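How do I fold a puffer jacket so it stays folded?

Danladi

I'm putting winter coats away in September and the quilted ones keep springing open. I've been folding on the bed. What am I doing wrong?
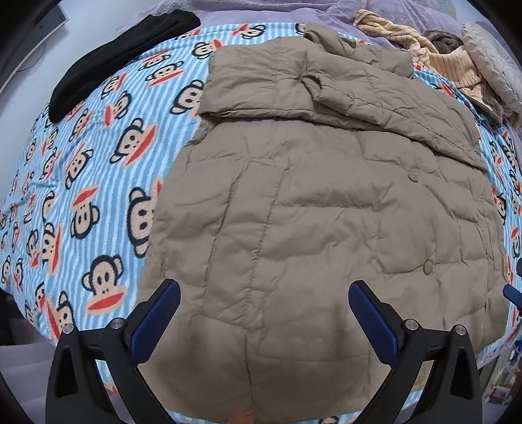
Khaki puffer on the monkey blanket, top part folded over.

Ryota Hosoda
2 votes

Button it first, then lay it flat and press the air out from the hem toward the collar. Sleeves go across the body. After that, roll it tightly instead of folding it again. A plush blanket gives too much, so try a table or the floor.
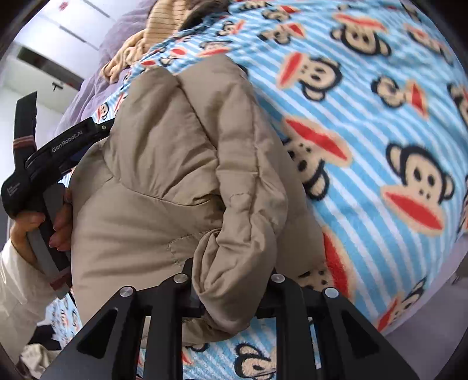
Other answers

Miltimo
0 votes

just hang it up. mine has been on a hanger for years

Stasero

Same as Ryota, but I put a wide elastic around the roll.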